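设备简讯:仿真工位与人形整机的下一期预算安排

供稿:Vy Khúc,设备规划组

本期说明下一预算周期内人形机器人方向的采购顺序、科目划分和各节点的负责人。上一期简讯发出后,收到较多关于“为什么先买算力、后买整机”的询问,下文一并答复。单价和供应商折扣不在简讯中列出,需要的同事请到共享盘的预算目录查阅,权限找 Kirsty Bellamy 开通。

一、总体顺序

本周期分两个阶段。第一阶段只采购仿真工位、存储和软件许可,不采购任何本体。第二阶段在仿真验收通过后启动,内容为整机、备用手部、充电与吊架系统,以及 Gostitberg 试验间的地面改造。两个阶段分别立项、分别审批,第一阶段结余不得自动转入第二阶段。

分开立项的提议来自 Raymonde Cloutier。去年轮式底盘项目把软件和硬件合在一张申请单里,底盘到货延期,许可证照常计费,试验组有很长一段时间在为用不上的席位付钱。合并立项还带来另一个麻烦:审计时无法判断哪些工时属于调试,哪些属于等待。本周期起,凡计费起点早于硬件到货的项目,一律单列。

二、第一阶段:仿真工位

计划采购工位 5 台,其中 2 台放在 Clusville,其余放在 Gostitberg。Clusville 的机器优先保证场景搭建和素材整理,Gostitberg 的机器优先保证批量运行。两地配置相同,显卡型号一致,便于互换驱动镜像,也便于在某一台送修时临时调配。

配置要求如下:

图形处理器显存按场景实际占用的峰值留余量,不按厂商推荐的最低配置下单。
内存采用带纠错的型号。夜间长时间批量运行时,偶发错误的排查成本高于差价。
本地固态盘用于缓存,结果数据写入网络存储,工位本身不作为唯一存放点。
电源与机箱按后续加装第二块显卡预留,本周期不加装。
显示器沿用现有设备,不列入申请。

软件许可按浮动席位购买。固定席位单价较低,但两地时差会使固定席位在半天内处于空置状态。Toàn Ung 统计了上一季度的登录记录,结论是浮动席位可以覆盖现有人员,高峰出现在下午 3 点前后,排队时间可以接受。许可服务器放在 Clusville,Gostitberg 侧配一台冷备,断网时可维持短时授权。

三、存储与机房

网络存储扩容列在第一阶段。仿真输出中占用最大的是逐帧渲染结果,其次是接触力和关节状态日志。后者体积小,保留期限长;前者体积大,多数在复核后即可删除。新的保留规则由 Diệp Hồ 起草,要点是渲染结果默认保留 20 天,被报告引用的条目由引用人手动标记后转入长期目录。未标记的条目到期自动清理,不另行通知。

机房方面,现有配电回路可以承受新增负载,空调需要调整风口方向,不需要增容。该项费用走设施科目,不占用设备预算。施工安排在星期一上午,届时 Gostitberg 的批量任务暂停,请提前排好队列。

四、场景资产

场景资产以往没有单独的预算科目,费用散落在外包和许可两项里,每次结算都要重新拆分。本周期新增“场景与模型资产”科目,现有资产库登记条目为 1177 项,由 Clusville 统一维护编号。外购模型须附授权文件,自建模型须附尺寸校核记录。没有校核记录的模型可以用于外观检查,不得用于接触或碰撞试验。

厨房和室内生活空间仍是本周期的重点。理由比较具体:吧台高度、凳脚位置、地面上的小型障碍物,对双足平台的落脚和转身影响较大,而这些条件在实体试验间里改一次就要占用半天。仿真里可以先把容易出问题的布局筛出来,再决定实体试验间需要做哪几套家具。家具加工费列在第二阶段,筛选结果出来之前不询价。

资产验收采用以下口径:

外形尺寸与标称尺寸的偏差在允许范围内。
碰撞体与可见外形分开检查,不得以可见外形代替碰撞体。
质量、重心和摩擦参数须注明来源,实测、厂商资料或估计值三选一。
高反光材质须在两地工位上各渲染一次,结果一致方可入库。
背景贴图不计入资产条目,也不参与碰撞检查。

最后一条是应 Toàn Ung 的要求加上的。上一季度有人把背景贴图按家具模型报账,财务退回后又重新提交,同一笔费用在系统里出现了两次。

五、第二阶段:整机与配套

整机采购以租用和购买两种方案并行评估。租用方案的优点是可以在合同期内更换批次,缺点是不能改动本体,线缆走向和外壳固定件都须保持原状。购买方案允许改装,但关节模组的备件需要自行储备,手部尤其如此。Raymonde Cloutier 的意见是,如果仿真阶段的任务以行走和避障为主,租用足够;如果包含抓取,应当购买,并把备用手部与本体写在同一份合同里。

评估表中除价格外,另设以下项目:
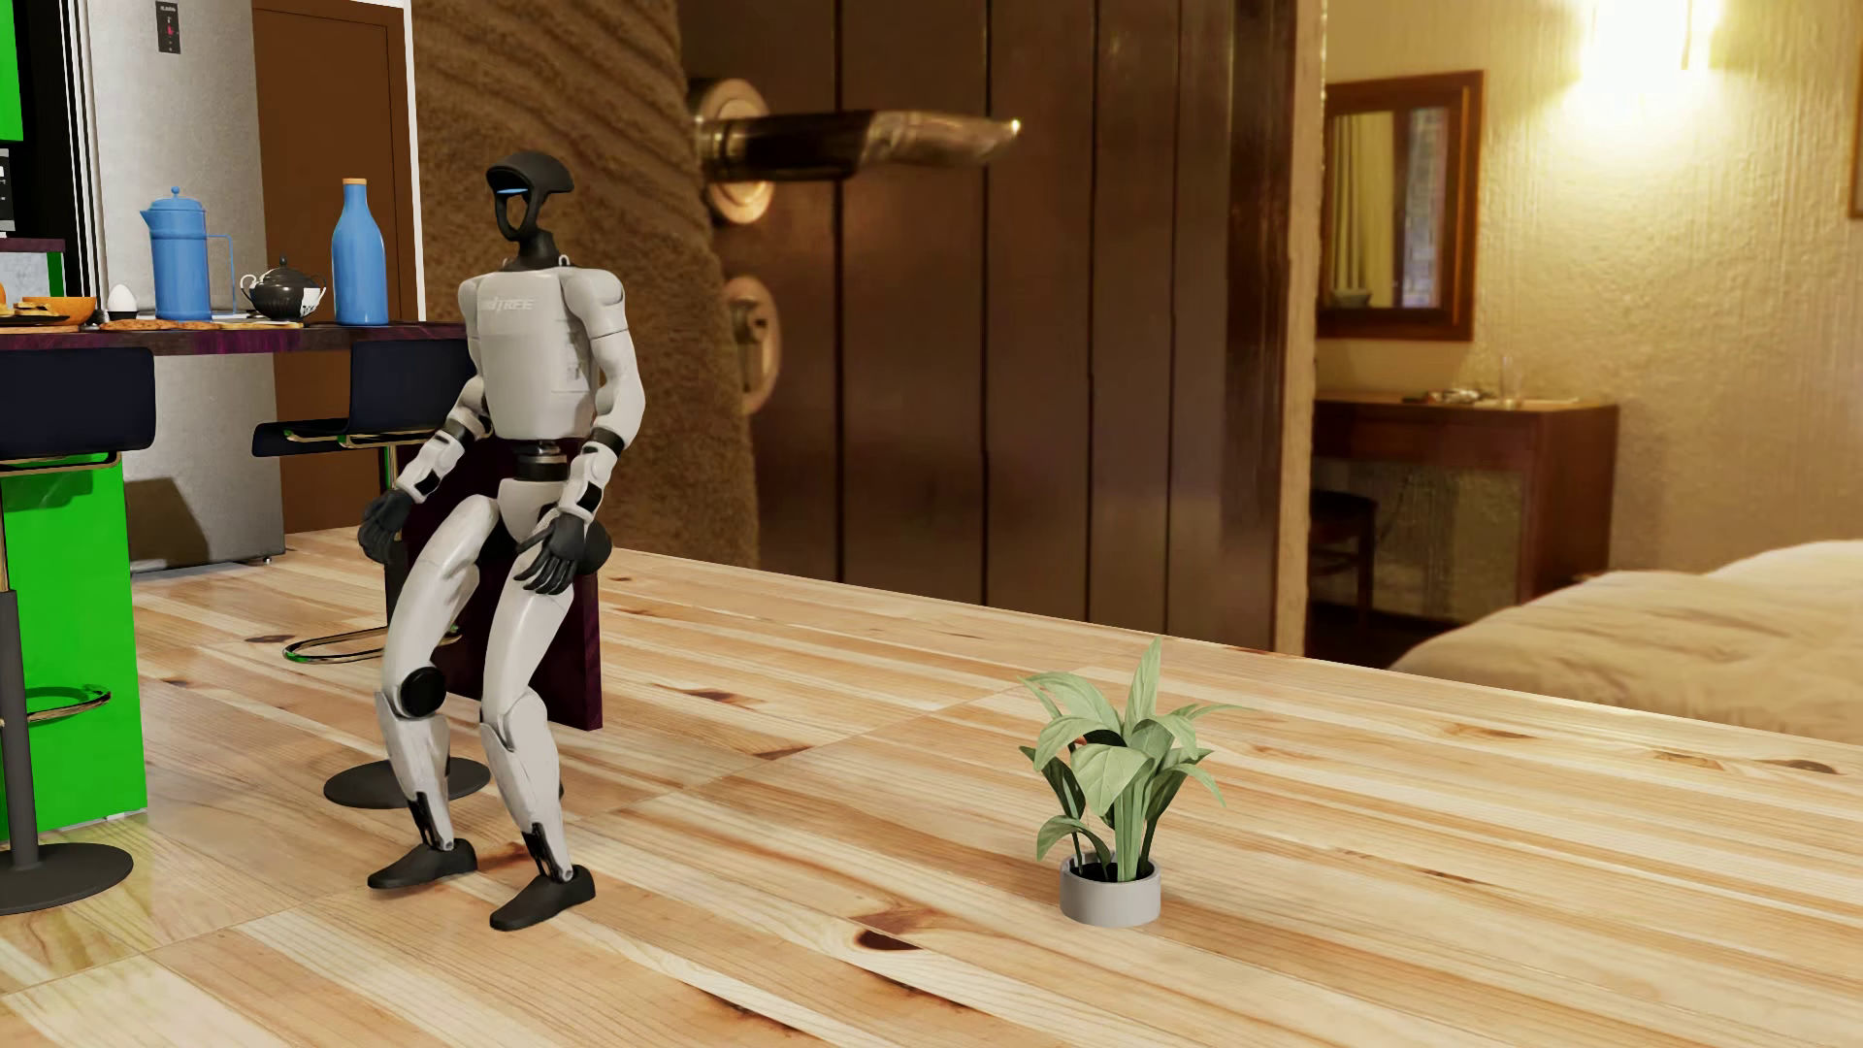

接口文档是否完整,关节限位和力矩上限是否以机器可读的形式提供。
供应商提供的仿真模型与交付本体的版本是否对应,固件升级后由谁负责更新模型。
电池的运输、存放和报废由哪一方承担。
故障返修的往返时间,返修期间是否提供替代机。
培训是否包含在报价内,培训地点在哪一侧。

其中第二项权重最高。仿真模型与本体版本不对应时,第一阶段积累的结果需要重新标定,这部分工时在过去的预算里从未单列。本周期在第二阶段预留了标定工时,由 Diệp Hồ 负责登记,实际发生多少报多少,未使用部分退回。

配套设备中,吊架优先于充电柜。吊架须与 Gostitberg 试验间的顶梁配合,设计图已交 Lục 复核。充电柜可以沿用轮式底盘项目留下的一台,仅需更换内部隔板,并补做一次接地检测。急停装置不在沿用范围内,须新购,无线与有线各配一套。

地面改造仅限试验间东侧。现有涂层在潮湿天气里摩擦系数变化较大,拟换成可拆卸地板,分块铺设,损坏后单块更换。地板样品由 Rerkham 提供,样品费已从上一周期支出,不再重复申报。木质面层与硬质面层各取一种做对比,选定后再统一下单。

六、费用风险

目前识别出的主要风险有三项。第一,显卡交期不稳定,若到货时间超出报价有效期,需要重新走比价流程,因此申请单上的有效期一栏务必填写。第二,浮动席位续费按年度结算,项目提前结束时不退余款,续费前须由使用组书面确认。第三,外购模型的授权范围不一,有的仅限内部使用,对外报告中出现渲染结果前须先核对授权,核对工作由 Kirsty Bellamy 受理,一般在两个工作日内答复。

汇率和运费按财务部门的统一口径计算,各组不要自行加系数。上一周期有三份申请在小计里加了系数,汇总时又加了一次,最后的数字无法使用,只能退回重填。

七、节点与负责人

五月:第一阶段申请单定稿,Vy Khúc 汇总。
六月:工位到货与安装,Toàn Ung 负责 Gostitberg,Kirsty Bellamy 负责 Clusville。
七月:资产库编号切换,旧编号保留只读。
八月:仿真验收,Diệp Hồ 出具报告,Raymonde Cloutier 复核。
九月:第二阶段立项会,租用与购买方案在会上二选一。

验收未通过的,第二阶段顺延,不做部分启动。已签订的吊架设计费照付,其余合同一律等验收结论。

各组如需在第一阶段申请单中增加条目,请使用新版表格,旧版表格没有“计费起点”一栏,系统不接收。表格填写中的问题可以直接回复本简讯,涉及合同条款的请抄送 Raymonde Cloutier。下一期将刊出工位比价结果和存储保留规则的正式文本。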